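Teaching by Remote Control: A Conversation With the Head of Demonstration Training at Bamelside

The training group at the Bamelside laboratory in Oltitcombe spends most of its working day guiding robot arms by hand. Its operators sit at a control station, move a pair of handles, and the arm follows. Each movement is recorded, and the recordings are used to train a system called Nava to perform the same tasks without help. The head of the group met with us on a Tuesday to discuss how the work is done and what it demands of the people who do it.

"A demonstration is a lesson," the head of the group said. "If the lesson is careless, the student learns to be careless. We spend a good deal of time making sure that our operators understand this before they record anything we intend to keep."

New operators train for 8 days. During the first two, they guide the arm by holding it directly, with the motors relaxed, so that they learn how far each joint can turn. They then move to the remote station. According to the head of the group, the change is harder than most people expect.

"When you hold the arm, you feel the object through it. At the station you have your eyes and very little else. People close the fingers too early, or they come down at a poor angle and push the object away. It takes patience to slow down."

The task now under study is picking single items out of a bin and placing them elsewhere. The items are ordinary household goods and toys, chosen for their differences in shape and stiffness. A hard cup may be gripped by its rim, while a soft toy gives way under the fingers and must be taken more deeply.
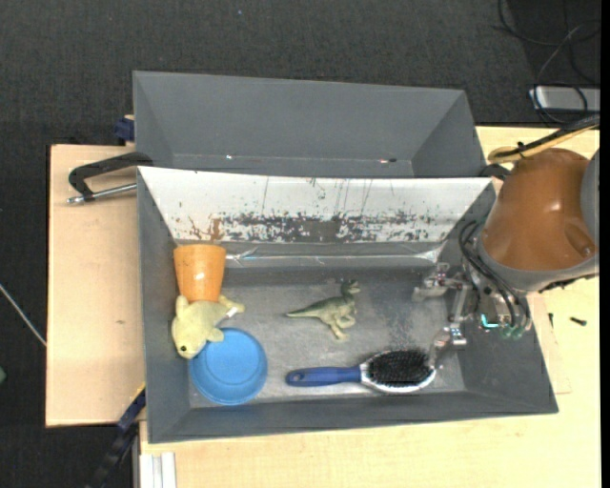 The gripper reaches into the front bin, close to the head of a hairbrush. A toy dinosaur, a plush toy, a cup and a bowl share the bin.

Objects close to a wall receive special attention. "The middle of the bin is easy," the head of the group said. "Along the sides, the fingers need room that may not be there. We ask operators to show more than one way of approaching such an object, and to show a recovery when the first attempt fails. We do not throw those recordings out."

Sessions are limited to 45 minutes, after which the operator must leave the station. The laboratory has collected 1,740 demonstrations of the bin task to date. Of these, about 200 were made by hand guiding, and the rest by remote control. A second operator reviews every recording and notes any long pause or sudden motion.

Asked whether the two methods produce different results, the head of the group was cautious. "Hand guiding gives smoother paths, but the person's own arms are often in the way of the cameras. Remote control gives us a clear view. I would not want to give up either one at this stage."

The control software, Zernico, is maintained within the laboratory. Operators have asked for finer control of grip force, and a revised version is planned for August. The group will then begin recording tasks that require two arms.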